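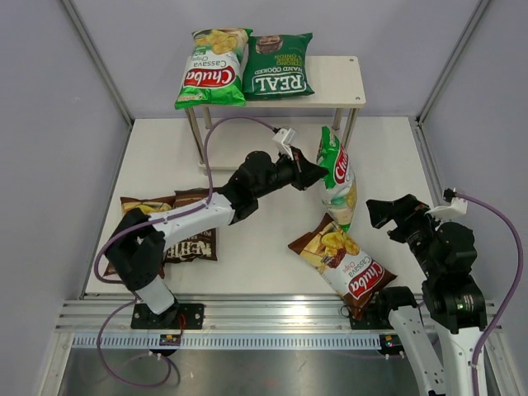
Werham, June

Progress report to the Bellamy fund: small shelves for packet snacks

Prepared by Vaughn Kowalczyk for Brernus

You asked for a report at the halfway point, and you asked for it to be frank. The work is on time. I am less sure than I was in the application that it is worth doing in its present form, and I would like that to be read before the spending table and not after it.

As a reminder, we were given £2,000 to see whether a low shelf, set on a counter or tabletop, would help very small shops and tea bars show bagged snacks without giving up the surface underneath. The shelf is a flat white board on thin metal legs. It costs little, it weighs little, and a person can put one together from the sheet in the box. Those parts of the promise have held up.

What has been done

We have run the shelf for 16 weeks at two sites. One is the tea bar at Werham, the other the shop counter at Bisgate. Before that we spent longer than planned on a plain white table with pale grey walls, trying different bags on the board and moving them on and off. The intention was to settle how the bags should sit before we troubled any shopkeeper with it. I can't say we settled it.

The two sites sold 202 bags from the shelf between them. I have seen that figure described in an internal note as encouraging. I don't know what it would be encouraging compared with. Neither site kept a record of bag sales before we arrived, a gap we should have spotted when we chose them, and Bisgate moved its till part of the way through. The figure is a count of bags sold and I would ask you not to quote it as anything else.

Bags on the board

Most of our difficulties come down to the fact that a bag of crisps is a poor shape for a small flat surface. It is full of air, thickest in the middle and it slides. Lay two side by side and the board is more or less spoken for. In our table set-up a bright green Chuba cassava bag and a dark green REAL strong cheese and onion bag share the top, and even there the Chuba bag pokes out a little past the left edge. A customer's sleeve would do the rest. A second green Chuba bag has no obvious place to go, unless it is laid over the others.

Laying bags on top of each other was tried at Werham. The staff gave it up within the first week. People want the lower bag, or they want to read it, and the upper one ends up on the floor.

Standing them upright was my own suggestion and I will own up to it. With nothing behind the bag to lean on, it folds at the bottom seal and goes over. A back rail might cure this. It would also turn a cheap board on legs into something quite close to the wire racks that shops can already buy, and I think the fund is entitled to ask what we would then be adding.

Then there is which way round the bags lie. Ours are upside down from the front of the table, with the names facing the wrong way for anyone standing there. It's a small thing and very easy to do. Both sites do it constantly, as whoever fills the shelf from behind the counter sees the bags the right way up and the customer doesn't. The Werham staff now turn them when they remember. I had thought a printed mark on the board might help, but bags cover the board, so it would only be seen when the shelf was empty.

Space underneath

The application made a good deal of the space saved below. It is there, and at Bisgate it is used for carrier bags and the order book. At Werham it has filled up with spoons, leaflets and a charity tin, and cleaning round the legs takes longer than wiping a bare counter did. The staff there were polite about this. I asked them to be less polite, and was told that they would prefer a basket.

I have no good answer to the basket. It holds more bags, they can go in at any angle, and it costs next to nothing. I would like the second half of the trial to include one, side by side with the shelf, even if the comparison does us no favours.

The legs and fixings

No leg has bent. The boards wobble slightly on the older counter at Bisgate, which is not level, and a folded card has put that right. The board has two small screw holes near its right edge, and we have been asked by both sites what they are for. Our drawings had them down for a price label holder. The holder was dropped on cost and the holes stayed in. I would fill them or leave them out of the next batch, since crumbs and sugar collect there at Werham.

Money

We have spent almost £600, chiefly on boards, legs, carriage and the stock used for the table work. Nothing has been spent on publicity and I don't propose that anything should be. The crisps bought for the table work were handled a great deal and were not passed on for sale.

What I suggest for the second half

Keep both sites going, with Bisgate's till left where it is. Ask each of them to write down all their bag sales, from the shelf and from everywhere else, so that we can tell whether the shelf sells more or simply moves the same sales from one spot to another. I suspect the second.

Put a basket on the counter at Werham for half of the remaining time.

Order no further boards until that is done. There has been some pressure inside Brernus to take up the supplier's price for a larger batch, and I have argued against it. A lower price for a board we may not want is no saving.

Try a deeper board, one only, made up by hand. If the bags no longer stick out past the end, then part of the trouble was our measurements and can be mended. If they still slide about, the idea itself is the trouble and I will say so in the final report.

If the fund would sooner stop here and take back the unspent part of the grant, I would understand it, though my own preference is to finish the comparison. Please let me know which before the sites are asked to carry on. Bisgate in particular needs notice, as they want the counter clear for the summer.

Vaughn Kowalczyk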